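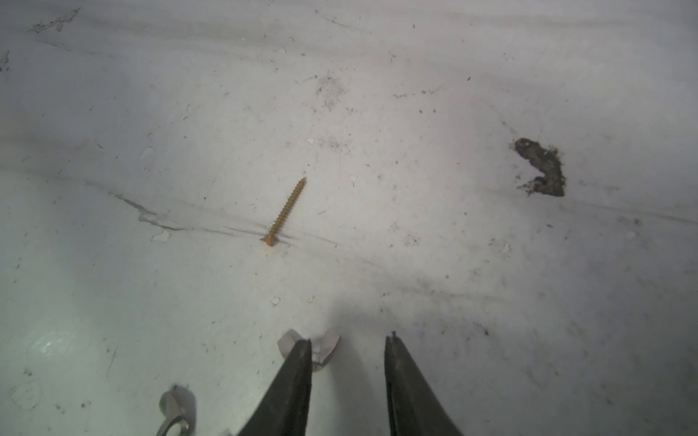 Varnum sold the shop in August, and he gave me until six in the evening to empty the back room. I had worked there for 30 years. I thought it would take one hour.

The shelves were easy. The drawers were not. In every drawer there was a screw, or a bolt, or a key for a lock that was thrown out long ago, and each one wanted me to remember it. I put them on the white table, the one with all the scratches, and I told myself I would only sort them. Gold with gold, silver with silver. My mother sorted lentils like this, with one finger, and she also never looked up when somebody spoke to her.

The table was older than my time in the shop. Old Lefèvre had bought it for cutting cloth, before Varnum's father made the place a hardware store. I knew many of the marks. One I made myself in my first winter, when I dragged a vise across it and hoped very much that it would not be seen. It was seen. I paid for it with 7 Saturdays, if I remember correctly, and in those mornings I learned the stock so well that afterwards they could not send me away.

At four o'clock I still had the small things in front of me. A gold wood screw is worth almost nothing. You can buy a box of them in Farndale for the price of a coffee. But I held one and I thought of the people who came in with the broken hinge wrapped in newspaper, and how they put it in my hand like a sick bird – and how I always knew which drawer.

I did not want to throw them away. I did not want to take them home either, where my kitchen is small and my daughter is already angry about the jars.

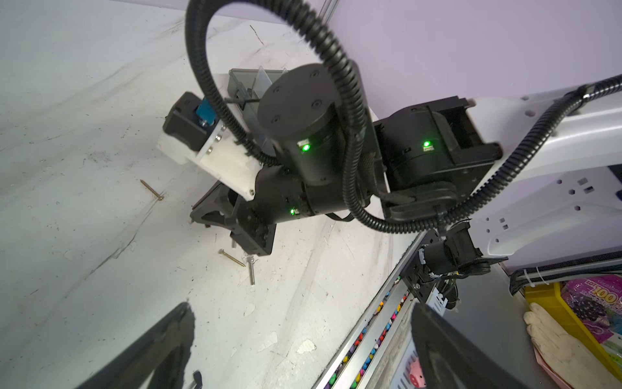

Leave them, Amrit Landry said from the door. The new people will need screws too. Everybody needs screws.

"They will not know which ones," I said.

Then write it down for them, said Amrit.

So I looked for a pencil, and I found it behind the radiator, and I began with the gold ones. I wrote the length, and what wood they liked, and what wood they did not like. When I finished the first page it was past six, and Varnum was sitting in his car outside with the lights on. He did not use the horn. I turned the paper over and went on writing.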